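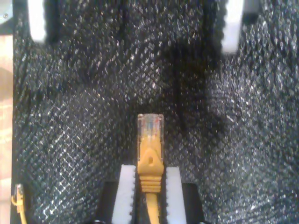 Who speaks for the people who die in rooming houses?

Thaddeus Dvorak had been dead for eight days when another tenant at Rallura, a rooming house behind the shops in Mercado, rang the manager about his mail. He was 42. The local paper gave him two sentences on a Wednesday and got his first name wrong in one of them.

The story called him "a resident of a troubled property". It said police had been to the address before. Both things were true, and neither had anything to do with him. Readers didn't learn that he had worked nights at the Stomex cannery until his back gave out, or that he had a sister who had been ringing the house every few days and getting no answer.
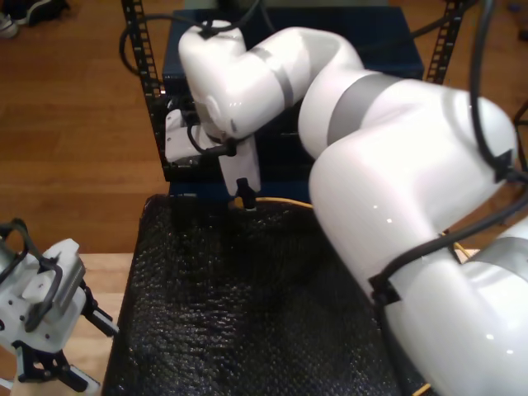 SOCIETY

His sister asked me to leave her name out. She drove up to collect his things and was handed two garbage bags and a bill for the lock. The manager was polite about it. The bill, she said, had been printed before she got there.

She also had to sort out the funeral. The cheapest quote she found was $2767, and the most she could put together was $2000. A neighbour from the second floor covered the difference out of his pension and wouldn't discuss being paid back.

I used to write those two-sentence stories. I was on the police round for years, and I know how they get made. The phone call comes in, you ask where it happened, and the address tells you how hard you're going to work. If it's a house with a front lawn you ring the family. If it's a rooming house you ring the station and file.
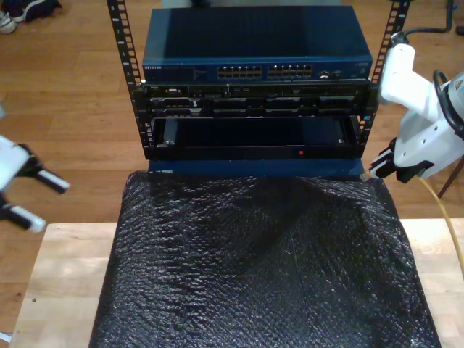

It's the same with what happens next. There has been no public finding on how he died. His sister was told to expect a letter, and when it hadn't come by December she started writing her own. She has a folder of them now, in date order, with the replies clipped behind. There are fewer replies than letters.

Pratosari, the tenants' group that works out of the old library, wants a daily check on residents who live alone, and a named contact kept for every room. Some landlords already do it with a sheet of paper on the back of the kitchen door. Rallura had no such sheet when he lived there. It has one now, and his room has been let again. 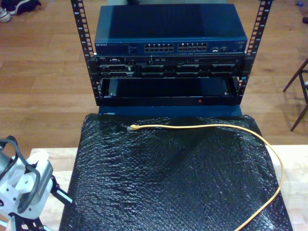 A Netgear switch in an open-frame rack.

His sister still reads the Mercado paper online. She wrote in asking for a correction to his name, and it ran at the foot of page eight.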